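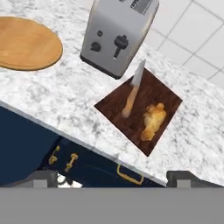
## Re: [mowat-kitchens] Sealing marble, again

On Nov 23, 2021, Kenneth Hepburn wrote:

> Folks, we finally signed off on white marble for the whole run, sink side included. The man at the Ukovham yard says their premium sealer is good for 12 years, one coat, and after that you can forget about it. He quoted $68 a bottle and says one bottle will do the job.
>
> He also says gray-veined stone stains less than plain white because it's denser. Can anyone confirm? I'd like to order before the fitters come back in February.
>
> Also, would you put the toaster and the boards straight down on it, or do I need mats under everything?
>
> Kenneth

Kenneth,

I'd want to see that 12-year claim in writing, with the part about what voids it. When I did my own counters I was told something close to it by a different yard, and the paperwork said the promise was off if I used anything but their cleaner, or if the stone was "subject to acidic contact." It's a kitchen. What else is it going to be subject to?

A sealer slows down how fast stuff soaks in. It does very little about etching, and etching is what most people on this list end up complaining about. Lemon juice, vinegar, tomato, wine — they react with the stone itself and leave a dull spot. You can seal it every weekend and you'll still get the dull spot. If the man at the yard used the word "stain" for both problems, he either doesn't know the difference or hopes you don't.

> gray-veined stone stains less than plain white because it's denser

I've heard this one before and I've never seen anyone back it up. How much a slab soaks up depends on the slab. Veins can be a weak spot as easily as a strong one, and they do help hide small marks, so maybe that's where the story comes from. Ask for an offcut from your actual slab, not from a sample box. Put a few drops of water on it, leave it for 4 minutes and wipe. If the patch has gone dark, it's drinking. Then do the same with half a lemon, cut side down, and look at it sideways under a lamp. You'll learn more from that than from the brochure.

On the toaster: set it down. The feet on most of them keep the body off the surface, and what I'd worry about is crumbs and grit getting under it and scratching when you drag it out. Lift it, don't slide it. Boards are fine too as long as the undersides are dry. A wet board left flat overnight can leave a shadow, and a dark wood one can leave color behind as well. I stand mine on edge to dry. I wouldn't buy mats for any of this, and I notice the yard sells mats.

As for $68, I can't tell you if that's a fair price without knowing the size of the bottle and what's in it. Get the data sheet. If they say the formula is a secret, walk away. Monlow carries a plain penetrating sealer that I've used twice, and I have no strong feelings about it except that the label tells you to reapply when water stops beading, which sounds to me like somebody tested it.

One more thing before you pay the balance. Ask whether the slabs were sealed at the yard already. Mine were, no one mentioned it, and my first coat sat on top and went streaky. It took a whole afternoon with a solvent and a lot of rags to get it off. The Ukthorpe yard wrote it on the invoice when my sister bought from them, so it can be done.

I know you've signed off, so I won't restart the quartz argument. There's plenty of it in the archive (message 3052 and everything hanging off it) and it got a bit heated — some of that was me.

If you do the lemon test, post what you get. I'd be glad to be wrong about the veins, but I'd want to see the offcut.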